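Notes from the Lestadbridge Supper Swap

Hello again, and welcome to the 25 new people who signed up after the spring plant sale. I promised I'd write up how the supper swap has been going, and I've been putting it off because every time I sit down to do it somebody texts me about lentils.

For anyone new, the swap works like this. Each household cooks one big batch of something, freezes it in portions, and trades those portions with everyone else. You make a mountain of chili and you go home with curry, soup, pierogi, whatever's going. I started it with Ngaio Ashby because we were both so tired of our own cooking (she'd had the same chicken and rice thing so often that her kids had given it a name I can't print).

We did our first proper swap with six households in my garage and it was chaos. Labels fell off. Two people brought nearly the same bean soup. I took home a tub I was sure was applesauce and it was mashed turnip, which I found out after I'd put it on a pancake. But everybody wanted to do it again, so we did, and now there's a waiting list.

The food has gotten a lot more interesting too. Petro Hrytsenko's cabbage rolls are gone before he gets his cooler lid all the way open. Ataahua Quinlan has been on a small-bites kick and keeps telling me that anything you can eat in two mouthfuls is easier to share out fairly. I've come around to her way of thinking – I used to bring giant casseroles, and cutting a frozen casserole into equal pieces is a job for someone with stronger wrists than mine.

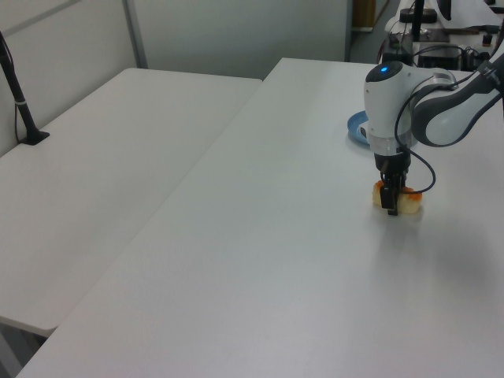
What freezes and what doesn't

I get more email on this than anything else, so let me tell you what I've learned the hard way.

Soups are great, as long as you leave the noodles out and cook them fresh. Same with potatoes in big chunks, which go grainy on me every single time. Chili is almost better after freezing. Meatballs, yes. Curry, yes, though I'd hold back on the yogurt and stir it in when you reheat. Rice freezes beautifully if you get it cooled down and packed away fast, and it's the thing I grab most on a work night.

Cream sauces are a gamble. Kane Ellery swears by his mushroom one and says you just have to whisk it hard while it warms up. Mine split into something like wet sand, and I whisked it plenty, thank you, Kane.

Please don't bring sushi or salads or anything with raw cucumber in it for the freezer swap. If you'd like to make that kind of thing, bring it for the tasting table, where we all stand around nibbling while the trading gets sorted out. That's half the fun anyway!

A word about plates and tubs

We've stopped using throwaway plates at the tasting table. Everyone brings one plate from home, puts their own nibbles on it, and takes it back at the end of the night. Fletcher Ruawai went home with the wrong one last time and didn't notice until his wife asked where the nice one was, so a bit of masking tape with your name on the bottom would help. A plate with a raised edge is best if you're bringing anything round or saucy.
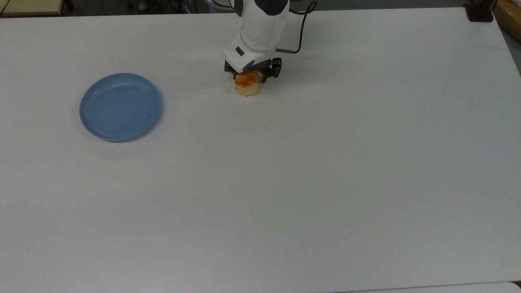 One blue plate, waiting for snacks.

Tubs are a bigger headache. We've been using the square pint ones because they stack, but they're wandering off. If you've got a tower of them in your cupboard (I found nine behind my slow cooker, so no judgment), please bring them back. Write the dish, the date it was made and anything people might be allergic to on the lid, and use tape, since marker straight on the plastic rubs off in the freezer.

Next swap

We're meeting on June 7, 2021, at six in the evening, in the hall behind the library. Come a bit early if you can help set up tables. Each household should bring eight portions of one dish, frozen solid, in a cooler. If it's your first time, come with four and see how you like it.

I'm bringing black bean and sweet potato stew. Ngaio is threatening to bring the chicken and rice. We still need somebody to do something without meat or dairy, and a dessert would make me very happy, so email me if you're up for either one.

Also, whoever left a ladle with a green handle at my house, it's on the porch. Come and get it whenever you like.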